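How to plan a housekeeping robot's first rounds with the people who do the job now

Bringing a robot into a housekeeping team is one of the most interesting jobs I've ever worked on, and I'd love more teams to have a go at it. This guide comes out of the Ronden project, where we planned rounds for Mutiso, a small chain of serviced flats. The planning was done in simulated rooms long before any hardware reached a corridor. You'll need a rough model of one room, a copy of the current rota, and a couple of hours with the people whose names are on it.

Before you start

Pick one room type and stay with it. Mutiso had 64 flats on its books and we were tempted to model the lot, but one flat taught us nearly everything. Print the rota large and pin it up where the team has its tea. People will scribble on it, and the scribbles are worth having!

Step 1: Write down the round as it's done today

Walk a real shift with a housekeeper and note every stop. Don't tidy up the order. If someone always straightens the pictures before doing the drawers, write it that way and ask about it later. Our first list came to 200 separate actions for a single flat, and half of them weren't in the job description at all (picking up on a damp smell, for one, or spotting that a guest has moved the furniture because of a bad knee).

Mark each line with one of three letters: P for a person, R for the robot, S for shared. Let the housekeepers do the marking. They're usually more generous to the robot than managers expect, especially when it comes to anything low down or at the back of a corner.

Step 2: Build the room plain

Keep the model simple, but put strong patterns and textures on the walls. Big two-tone tiles are brilliant for this. When you look along the gripper you can tell straight away how steeply it's facing the wall, and housekeepers who have never used the software can read the view as quickly as an engineer can.
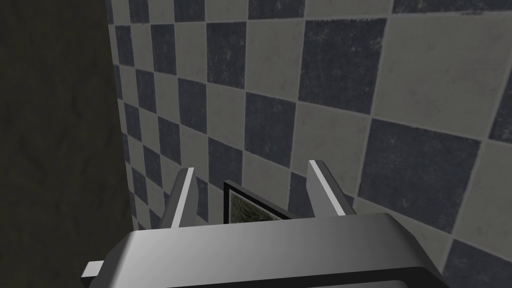 Step 3: Run the reach checks

Now take the R lines from your list and try them one at a time. Do the awkward ones first. At Mutiso that meant small furniture in corners, the sort of thing a person leans over to reach without thinking. Have a housekeeper sit beside whoever is driving and say what they would do with their own hands at each point. Our best session ran until six in the evening because the whole table kept shouting suggestions.

Check how the body fits between the walls as well as where the hands go. Two arms need elbow room, and a wall close on one side can change which arm you'd want to use.
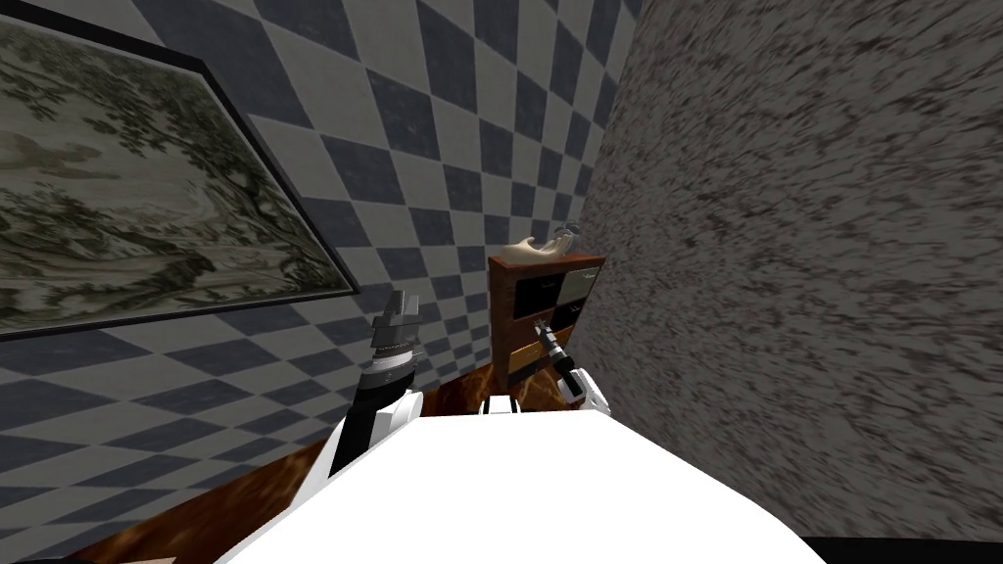
Write the result next to the line on the rota, in pencil. "Reaches, slow" is a perfectly good result. So is "reaches, but I'd move the ornaments first", and that one turns an R into an S, with a person clearing the top before the robot starts on the drawers. We used the Drinari planning sheet for this - a plain grid with a wide column for comments - but squared paper would do the job.

Step 4: Repeat at different angles

We logged 2,000 short runs in all, most of them left going overnight. You won't need anything like that many for a first rota. Vary where the robot starts and how it's turned, then go through the odd-looking ones together over a brew.
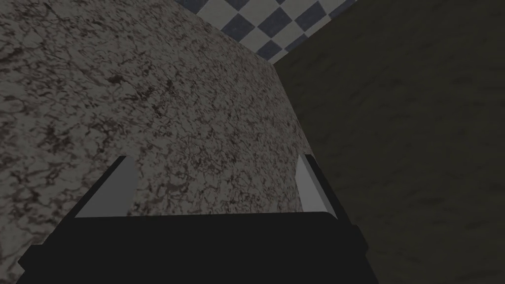
The rota conversation gets much easier once everyone has seen a few of these. People stop talking about "the robot" as one big thing and start talking about particular minutes in the shift. Views where the open fingers have nothing between them but speckled stone are handy here, as they get the team asking what the machine should do when it's facing a blank surface. Our housekeepers wanted it to stop and call for someone, and that became a rule.

Step 5: Redraw the shift

Put the P, R and S lines back together into a working day. Look out for these:

- Gaps of a few minutes where a person is only waiting for the machine. Join them up or get rid of them.
- Heavy jobs that have all landed on the same person.
- New tasks, such as checking the gripper pads, that need time on the rota and a line in somebody's pay review.

At Mutiso the shared lines took up most of the morning, and the late shift gained a proper handover. Two housekeepers asked to learn the run logs and are now better at reading them than I am.

Step 6: Try it for a fortnight, then rub it out

Use pencil for the first version and mean it. We started ours in August with the Zivness unit in a single flat, and the rota was changed on the second morning. Keep the comments column open the whole time, and bring the sheet back to the tea table at the end of week 2.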